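Last updated: 5/15/23

Notebook, glaze bench

Kiln down to 90 this morning when I got in so left the lid shut and did the test tiles first. Couldn't wait in the end, cracked it at eleven, nothing pinged. Don't copy me on that.

Where I'd got to: the white. Everyone wants the same soft white for the Fandetti order, satiny, slightly warm, no pinholes, and our old recipe does it one firing in three. The other two it's either chalky or it goes shiny at the rims. Thought it was the whiting. Swapped bags, no change. Thought it was me putting it on too thick, so weighed every tile before and after dipping for a fortnight and there's a bit of a pattern but not enough to hang anything on.

So back to cooling. Last firing ran to 1,329 on the controller, which is hotter than I asked for and hotter than I like for that body. Thermocouple is getting on. Cones on the middle shelf say it overshot as well, the last one was flat on its face, so the readout may be near enough right for once. The bottom shelf cone was fine. So there is a real difference top to bottom and I've been treating the kiln as if it was the same all the way through.

Tiles from that firing:

Top shelf - all shiny. Rims thin, clay showing through brown. Run on the lower edge of the one with the double dip, stopped just short of the shelf. Lucky.

Middle - best of the lot by touch. Still a few pinholes on the side that faced the elements.

Bottom - dry. Feels like blackboard. Would mark with a teaspoon, tried it, did mark. Lemon juice overnight left a dull patch on one so that's no good for anything people eat off.

Manouchehr Sharifi came down at lunch and had a look. His view is I'm chasing the recipe when I should be chasing the hold. He fires his whites with a slow drop, lets the kiln fall quickly for the first hundred degrees and then holds it back for a couple of hours, and the satin grows in during that bit. I do know this, I've just never written a proper program for it as the controller manual is horrible and I lost the page with the ramp codes. He has the page. Copied it out and taped it inside the cupboard door, please leave it there.

Also says our bisque is too low. Not sure I agree. If the pots are thirsty they take more glaze, fine, but the weights don't really bear that out. Will do half and half next time and see.

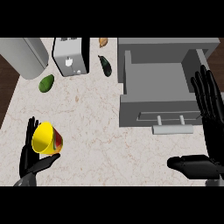
Mixed 2 buckets of the white this afternoon from the same dry batch, so that at least the starting point is the same. Bucket A as written. Bucket B with a bit more china clay and the silica taken down to match, to see if it holds on at the rims when the top shelf runs hot. Sieved both twice through the 80 mesh. Bucket B is noticeably thicker for the same water and wanted letting down. I stopped when it coated the back of my hand the same as A, which isn't very scientific, will do a pint weight tomorrow before dipping anything.

The sieve has a tear near the edge again!! Someone has mended it with superglue and it has come away. It's fine if you keep the brush in the middle. New one to be ordered.

Other stuff while I'm here

The Dromesis clay. Opened the first bag. Softer than the old stuff, throws nicely, a bit short when you pull a handle. Left a coil drying on the windowsill bent into a hoop and it cracked in one place, where I'd pinched the join, so that's me and not the clay. Shrinkage bar marked at 100 mm and drying slowly under plastic. Won't know till it's been through both firings. Need that number before anyone throws lids, the gallery at the last place was a nightmare and I'm not grinding lids again.

Cobalt - enough for the small bowls, not for the platters as well. Prices are silly. Have been watering down the blue wash and it looks better if anything, more of the white comes through. Sadeghi wants the platters for September, so there's time to try the weaker wash on a couple of seconds before commiting.

Wax resist is going off. Smells, and it's beading on the foot rings so the glaze creeps under. Spent an hour wiping feet with a sponge that I shouldn't of had to. Throw the old pot out, don't top it up, that's how we got here.

Shelves. Kiln wash is flaking on the big ones. Scraped the worst. Mask on, door open, wet the dust down before sweeping. Two coats of fresh wash, thin, drying against the wall by the sink. The one with the chip goes at the top from now on with the chip to the back.

Tavik tongs: spring's gone in one pair. Good pair is on the hook, the duff pair is in the drawer with tape round it. The marks they leave are bigger than the old tongs made, so dab the spots with a brush as soon as the pot's down or they show through as little craters. On the white it really shows.

Program for next firing, as agreed with M:

Slow to 120, sit there an hour with the bung out.
150 an hour to 600.
Bung in.
Full whack after that, but set the top 20 lower than usual to allow for the overshoot.
Ten minutes at the top.
Let it fall on its own to 1100.
Then 50 an hour down to 950.
Off. Leave it alone.

Cones on all the shelves this time, not just the middle. Draw them before they go in so we can see which way they were leaning, last time I couldn't tell if one had gone over or been knocked.

Loading: tiles from A and B side by side at every level, one single dip and one quick double of each. Half on the low bisque, half on the higher one. Write on the backs in oxide, NOT pencil, pencil burns off and I've done that before and ended up with a tray of mystery tiles. Leave a finger's width round the edge nearest the elements. Mugs from the shop order can fill up the middle shelf as it's the safest place, but nothing paid for on the top.

If the middle is right and the top is still glossy then I'll just stop putting white at the top and use it for the tenmoku, which likes it hot anyway. Would be an easy way out. Should have thought of that in the winter.

To do: pint weights, sieve, wax, find the other pair of kiln gloves. Ring about a new thermocouple and ask if it can be fitted without taking the whole back off.

Comments (3)

mags_w: I had exactly this with a satin white, chalky at the bottom and glassy at the top. A longer hold at the top of the firing made mine worse, the slow cool sorted it. Stick with ten minutes.

R. Penhale: Is the 1,329 Celsius?? What on earth are your elements like. I replace mine about every year and I never go over 1260.

potshed: Re the tongs, you can bend the points in a bit with pliers and they leave a much smaller mark. Go gently. Did you get the shrinkage figure for that clay yet, I've got some arriving and would like to know before I make jars.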